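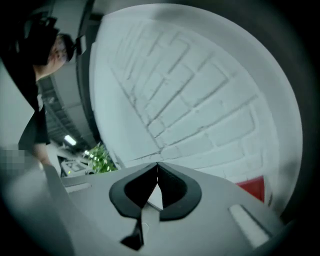 Como registar a ocorrência de um furto sem perder a manhã toda

No mês passado levaram-me a bicicleta da porta do prédio (uma Ravanel, quatro anos de uso!) e aprendi à força como se faz a queixa. Deixo os passos.

1. Procure o número de série. O meu estava na fatura da loja, 329 euros, perdida no email.

2. Escreva logo a hora e o local, mesmo por alto. Eu baralhei tudo ao balcão e a agente teve de recomeçar duas vezes.

3. Pergunte aos vizinhos se viram alguma coisa. A minha, a Ama Owusu, tinha ouvido o portão bater e aceitou ficar como testemunha.

4. Leve o cartão de cidadão e peça cópia do auto. A seguradora quer sempre o número do processo, o meu acabava em 309.

5. Se a bicicleta aparecer à venda na internet, guarde o anúncio e ligue para a esquadra. Nada de marcar encontro com o vendedor, por favor!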